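**Wasero Press to publish history of the Rellosside Courier**

December 13, 2022

Wasero Press has announced that it will publish a history of the Rellosside Courier, the regional newspaper that closed its print edition in May. The book, written by former deputy editor Florante Abella, draws on the paper's bound volumes and on 27 recorded interviews with reporters, compositors and delivery drivers.

The Courier was founded as a weekly shipping sheet and later became a daily under the Bautista family, who owned it for two generations. At its height it sold 4,000 copies a day. Mr Abella's account gives particular attention to the sale of the title to Clumar Media and to the newsroom dispute that followed, a period for which few company papers survive.

The publisher said the text had been checked against the editorial diaries now held by the Rellosside Library. The diaries contain 2,535 entries and have not previously been cited in print. 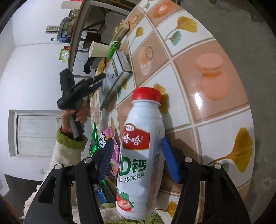 Kanyarat Rojanasak said she welcomed the book but hoped it would treat the Courier's final decade with the same care as its early years. Readers in the outlying townships lost their court and council coverage well before the last issue, she said, and that part of the record "should not be left to a closing chapter".

Wasero Press confirmed that the final decade is covered in two chapters, and that an appendix will list every member of the editorial staff whose employment could be verified. Former employees who believe their names may be missing - including casual and correspondence staff - are invited to write to the publisher before the index is finalised.

The book will be issued in paperback, with a library edition to follow.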